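Notes for the Lenley talk: what adult adoptees ask for

Slide 1. Start with the file. Most people adopted from abroad as small children have one folder of papers. It may hold a court order, a medical form and a letter from the agency. Many did not see it until they were grown. Pause before moving on.

Slide 2. The Sæther survey. 300 adults answered, all adopted across borders before school age. Read the first result slowly: 40 percent had found a mistake in their own records. Wrong birth month, wrong town, a name spelled 2 ways. Say that the survey went out through adoptee groups, so it leans toward people already looking.

Slide 3. Cost. A records search through the Sokport office runs to $1,000 once translation is added. Parents often offer to pay. Some adoptees want that and some would like to do it alone. Ask before offering.

Slide 4. Race at home. Go back to the Markness parent classes. They cover hair care and holiday meals well. They spend very little time on what to say when a child comes home upset about a remark at school. Read the short quote from the handout, then leave it up.
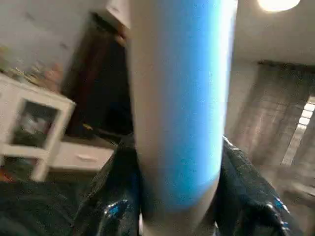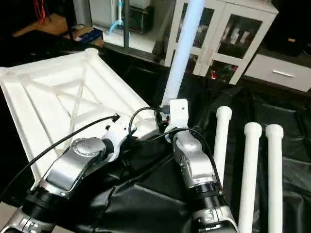

Slide 5. What parents can do this year. Copy every page of the file and keep the copies in a second place. Write down what the agency told you by phone. Let the child decide who hears the story, including grandparents and teachers.

Questions. If someone asks about open adoption, say it needs its own session and point to the July one. Handouts are by the door. Stop by 8:30.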